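3.2. Longueur de saison et classement final

L'argument selon lequel un calendrier raccourci favoriserait les équipes moyennes est souvent repris, rarement vérifié. Hegyi et Sakalauskas l'appuient sur une seule ligue régionale, celle de Grostbridge, suivie pendant trois saisons. C'est peu. Nous avons repris leurs données en tronquant chaque calendrier de 152 à 45 rencontres, par tirage sans remise. L'écart entre premier et dernier se creuse bien en pourcentage de victoires, mais l'identité des qualifiés change moins que ne le laissent entendre les auteurs.

Reste l'effet du repos entre les matchs, que Nakpan (série de Muruvley) tient pour décisif. Les journaux d'activité à domicile sur lesquels repose sa thèse mêlent sommeil, trajets et tâches ménagères, et nous voyons mal comment en tirer une mesure de récupération propre aux lanceurs.

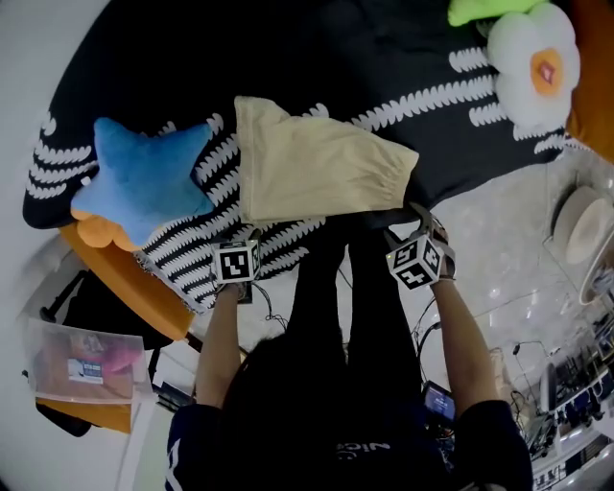
Figure 5. Tâche ménagère : manipulation d'une pièce de tissu beige clair au bord d'un lit, un cube à marqueurs à chaque poignet.

3.3. Avantage du terrain

Petchrat et Hegazy estiment cet avantage stable d'une saison à l'autre. Leur modèle exclut pourtant les matchs reportés, nombreux en avril à Arnthorpe. Une fois ceux-ci réintégrés, l'intervalle de confiance contient zéro. Nous ne concluons donc pas à l'absence d'effet, faute de puissance suffisante.

Classé dans : Statistique du sport | Baseball

Articles similaires
- Le modèle de Siddiqui appliqué aux séries éliminatoires
- Rotation des lanceurs et fatigue : relecture critique
- Que vaut un classement à mi-saison ?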